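January, late, kitchen light on, tea gone cold

Long day at Idside and I'm still wound up, so I'm writing it down before I try to sleep. The Kallio arm dropped out on me again, twice this time, and the second one scared me a little.

I'd been on the pick-up runs since morning, the toy food and the kitchen stuff, same table as all week.
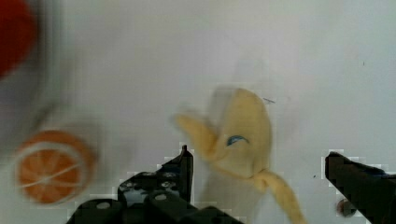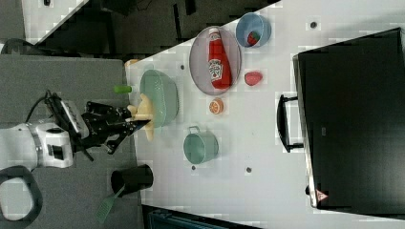 So the fault. First time, a bit before eleven, the gripper just stopped listening. Fingers stayed where they were, arm kept moving as if everything was fine, and the screen said nothing at all. No red box, no beep. I only caught it because I happened to be looking at the table and not at the log. I hit pause, power cycled the gripper, it came back, and I wrote "comms dropout??" in the notebook with two question marks like that was going to help anybody.

Then I did the dumb thing and carried on. I had 200 runs to get through this week and I was already behind, and I told myself it was a one-off. I know better than that. Mercy Kirui would have made me stop and check the cable and she'd have been right, but she was over at Gudport until lunch.

Second time was after lunch and it was the other way around. I'd paused the arm so I could move things back to their starting spots, and I had my hand in there, maybe a few inches from the fingers, and the gripper closed. By itself! Not fast, it isn't a strong gripper and it got nothing but air, but I yelled loud enough that two people came in from the hallway. My hand is fine. I keep looking at it anyway.

Mercy was back by then and she went straight for the cable. She had me jog the wrist around slowly while she watched the connection, and at one particular angle it went dead, every single time. The plug wasn't seated right and the clip that should hold it had cracked. So that's the dropout. What we think happened with the closing is that the command got stuck in line while the gripper was offline, and when I nudged the cable reaching in, it reconnected and did what it had been told to do earlier. Pause only stops the arm joints. It doesn't hold the gripper. I've been using this setup for 6 weeks and I had no idea. I thought paused meant paused.

I felt pretty stupid about that. Mercy said she'd assumed the same thing, which was nice of her, though I'm not sure it's true.

Anyway, new rule as of this afternoon - hands go in only with the stop button pressed, every time, even for one little thing that rolled over. It's going to add ages to every reset and I'll be grumbling about it by tomorrow. I also had to write it up on the Jollton form, which wants you to pick "equipment" or "person" and won't let you pick both. I picked equipment, then went back and changed it to person, then sat there a while. Left it on person.

The new clip is ordered. Until it comes the arm stays off, so no runs tomorrow, and I have to go back through today's and work out which ones to throw away. Everything between the first dropout and lunch is suspect as far as I'm concerned. Ugh.

Need to remember to bring my own mug back from the lab. And call Mom.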